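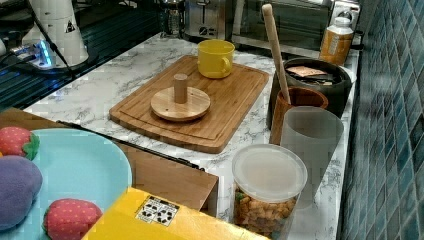 Why do households keep things on the kitchen worktop that they could keep in a cupboard? Mostly to spare themselves the small effort of opening a door, though our respondents preferred to give other explanations.

4.2 Surface drift

Figure 3. A worktop with a cutting board, a yellow mug and a wide black pot.

The term "surface drift" is used in this paper for the slow movement of objects out of storage and on to whatever flat area is nearest. Earlier work on domestic clutter tends to treat it as a failure of tidiness. We are less sure. Of the 502 households that returned the Plirkside questionnaire, most described their kitchens as tidy, and most of those went on to list, in the free-text box, a quantity of items that would have alarmed a ship's cook. The two answers were given on the same page and usually in the same ink.

Respondents sorted their worktop items into those in daily use, those in occasional use and those "waiting". The last category was added after the pilot in Okoth, where it kept being written in the margin. Waiting items included post, batteries of unknown charge, a curtain hook, and a jar that several people in one house each believed to belong to someone else. When asked what the items were waiting for, respondents most often wrote "the weekend". The follow-up form was completed on a Sunday evening, and the items were for the most part still there.

Cupboard distance had less effect than we expected. We had supposed, following the Edasus storage model, that an object would drift if its proper place was more than a few steps away. In practice the number of movements mattered more than the number of steps. A drawer that had to be opened, and in which something else had to be lifted, lost its contents to the worktop sooner than a shelf at the far end of the room. Lids were the worst case. A pan stored under its own lid and two other pans was, in effect, stored on the hob.

Children's belongings complicate the picture. Toys were reported on kitchen surfaces in homes at every income level, and coding them gave us more trouble than anything else in the study. Our two coders agreed well on crockery and poorly on small wooden objects, which in many kitchens could be put to either purpose and, according to the diaries, frequently were. We settled on a "mixed" code -- a decision that improved our agreement scores and, we admit, did little for our understanding.

There was some evidence of a ceiling. Households with very little free worktop did not go on filling it. Once the remaining space fell below around 3 hand-widths, somebody cleared a patch large enough to make a sandwich and the process began again. Diaries show this cycle taking five days in the median home. It ran faster in May, when the Umano panel had visitors, and it all but stopped in homes with a second table.

That last finding deserves caution. A second table does not reduce drift so much as give it somewhere else to go, and our questionnaire asked only about the kitchen. Three respondents pointed this out to us, one of them at length. We have added hall furniture to the next wave, and the windowsill question, dropped from the pilot for want of space on the form, has been put back.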